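4. Setting up a drill programme in Nemetti

Before you start, have the claim boundary file, the collar list and the approved exploration plan to hand. Nemetti will not let you open a programme without a claim boundary, but it will let you open one without a plan. Programmes without a plan are marked "Draft" and cannot be sent to the assay lab.

4.1 Creating the programme

1. From the Projects page, open the property and choose New programme.
2. Enter a short name. The Riihimäki sample project uses the property name followed by the season.
3. Load the claim boundary. Check that the grid zone shown under the map matches the one on your licence.
4. Attach the exploration plan and enter the regulator's reference number.
5. Choose Save, then Lock boundary.

Caution: once the boundary is locked, only a project administrator can change it. Collars already entered are not moved when the boundary changes.

4.2 Entering drill collars

1. Open the Collars tab and choose Import.
2. Match the columns in your file to easting, northing, elevation, azimuth and dip. Dip is entered as a negative number for holes drilled downwards, so a hole at 70 degrees is entered as -70.
3. Choose Check. Collars outside the claim boundary are shown in red.
4. Correct these in the source file and import it again.
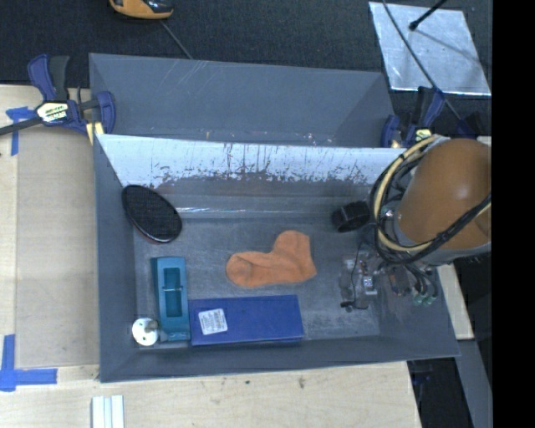

Collars within 5 metres of the boundary are shown in amber. They can be saved, but the site geologist must confirm each one before the programme is released.

Note: elevations are in metres above sea level. If your survey was done in feet, convert it before importing.

4.3 Releasing the programme

1. Assign a site geologist and a database manager. In the sample project these are Hanne Tuominen and Wafula Simiyu. The same person cannot hold both roles.
2. Enter the first sample number. The sample project starts at 1103.
3. Choose Release. The status changes from "Draft" to "Active" and the sample sheets can be printed.

If error 727 appears, the sample range overlaps with an earlier programme - pick a higher first number and release again.

For reserving sample numbers across several properties, see section 6.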